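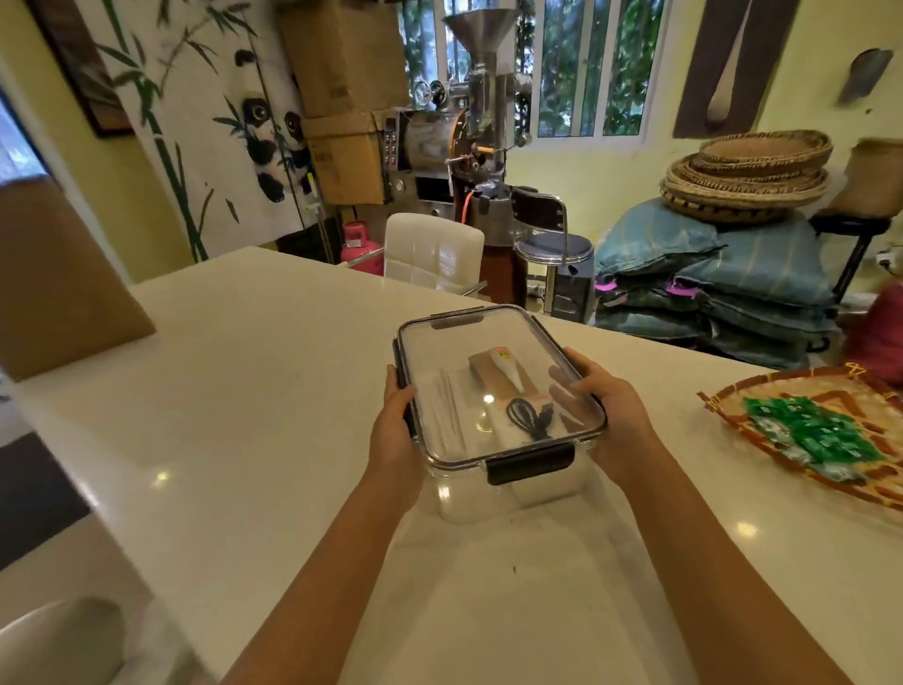 The Drawer Problem

Grernemmont is a town of small houses, and most were built without closets. People who move there learn to put things away or trip over them. At Humum, a housewares shop near the old rail depot, the best seller last December was a plain storage box with a locking lid.

The shop's owners run a free evening class on household clutter. The first lesson is the kitchen drawer, the one with dead batteries, takeout menus and keys to locks that were replaced years ago. Students tip it onto a towel and sort. One couple from Erbridge found 300 rubber bands and a check they had never cashed.

The class has 5 rules, printed on a card. Most are common sense. Keep a cord with the thing it powers. Label the lid and the side, so a box can be found in a stack. Never buy a container before you know what is going in it -- a rule that costs the shop some sales.

The harder part is living with other people. A system that suits one person often fails the rest of the house. Children won't open two lids to put away one toy. A husband who has kept tape in the hall table for 20 years will go on looking there, and the class advice is to leave the tape in the hall table.

Paper is its own trouble. Zaidi, a repair shop two doors down, keeps a bin for old manuals and says people still come in to borrow them. Warranties are worth saving until they run out. Receipts for groceries can go the same day.

Some students come back for a second round a year later, usually with the same drawer. The owners don't mind. Theirs, under the register, was last cleared out in the spring and already sticks when it opens.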